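Wostevetti Hand Mixer Review: Two Months of Frosting, Whipped Cream and One Very Stubborn Meringue

July 19, 2023

My old hand mixer quit halfway through a batch of cream cheese frosting, which is exactly when they like to quit. I finished with a wooden spoon and a sore arm and ordered the Wostevetti the same night. I've used it nearly every weekend since, and I have opinions!

First off, it's light. I have small hands and my old one felt like holding a brick over the bowl. This one I can hold through a whole batch of buttercream without switching sides (okay, I switch once). The beaters click in with a little push and pop out easily, even when my fingers are greasy with butter. 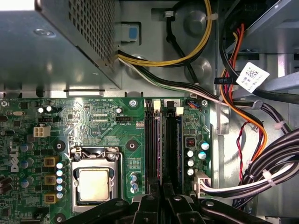 How it does with frosting

Slow speed is truly slow, and that's my favorite thing about it. I can dump in all the powdered sugar for my Inga layer cake, 380 grams of it, and not end up with a white cloud over the stove. Start low, let the sugar get damp, then go up. The butter has to be soft though. With cold butter it groans and walks the lump around the bowl, so leave your sticks out on the counter a good while before you start.

Whipped cream is quick, almost too quick. The first time, I looked away to find the vanilla and came back to something close to butter. Now I stop at medium and finish with a whisk.

Meringue was the hard one. I got floppy peaks twice and blamed the mixer, but I think my bowl had a bit of grease in it. After a wipe with vinegar, the next batch stood right up.
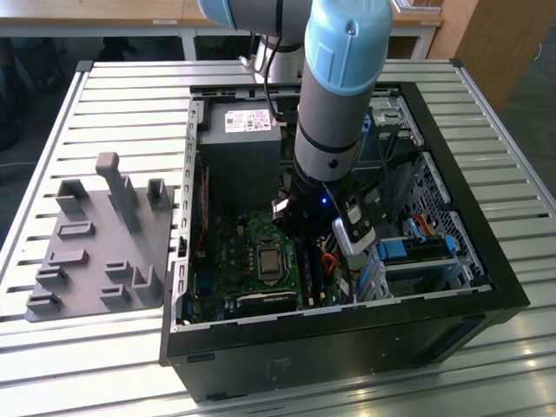
Cookie dough is where I'd tell you to be careful. Regular chocolate chip is fine until the chips go in, and then I fold by hand. For thick oatmeal dough I still borrow my sister's Stumthorpe stand mixer, and I wouldn't push this one that far.

What I don't love: the cord is short, so I'm stuck at the one outlet by the toaster. The eject button sits right where my thumb wants to rest, and I've dropped a beater into the batter 2 times now. And there's no storage case, so the beaters live loose in a drawer with the cookie cutters.

Would I buy it again? Yes, for frosting and cream, no question. If you bake bread or heavy doughs, save up for a stand mixer. I'm making the lemon cupcakes with it next, and I'll add a note here on how the curd filling goes.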